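Refilled drum unit from Pratano, is the page yield real?

Bought a Pratano drum for my Dasico printer. The box claims it matches the original. Gray streaks by page 143. I have my doubts about "tested."
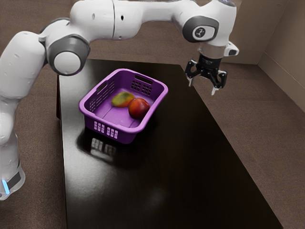
White robotic arm over a dark table

The seller wants me to clean the contacts first. Sounds like stalling.

Ankit Srivastava
Yield numbers assume 3 pages per job. Print one at a time and the drum wears faster. Still, streaks that early smell like a bad refill. Ask for a refund.

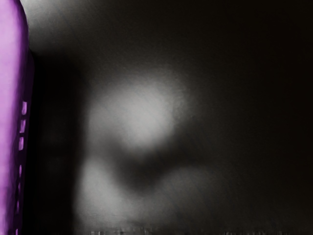 Does a worn drum leave marks in the same spot?
Usually at even spacing down the page, once per turn.

surdu_fan9
Mine was fine. Maybe you got a dud, or maybe they never test any of them.
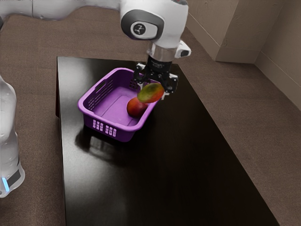
I'd swap in the old drum before blaming the toner, though. If the streaks stay, it's something else, and no seller will pay for that.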